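4 min read
Print | E-mail this article

3.2 Label claims and repeat purchase

We collected product pages for magnesium and vitamin D supplements from four online stores: Lorden, Bakance, Nordin and Katen. Pages were saved once in April and coded by two readers. A product was kept if it had at least 50 customer reviews and a full ingredient list, which left 21 products. Multivitamins were dropped at this stage, as were gummies sold for children.

Each claim on the front label was placed in one of three groups: content ("high in magnesium"), function ("supports normal sleep") or general ("daily wellness"). Where the readers disagreed, the claim was discussed and assigned by Yichen Xia. 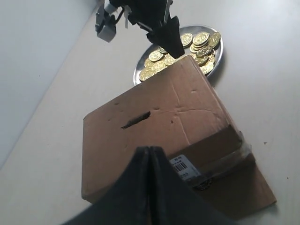 Figure 2

Function claims were the most common and appeared on 16 of the products. Reviews of these products mentioned the claimed effect more often than reviews of products with content claims only, but the star ratings were close. Buyers who wrote that they had ordered before rarely mentioned the label. They wrote about price, tablet size and taste.

Katen shows reviews from several pack sizes on one page, so its counts could not be split by pack. We kept the pages and treated each as a single product. Nordin lists the form of magnesium in the product title and the other stores do not, which may affect what its buyers choose to write about.

3.3 Price per dose

Price was divided by the number of daily doses stated on the pack, before delivery charges.

Related items
Reading the small print on vitamin D drops
Store brands and the supplement shelf
How shoppers use ingredient lists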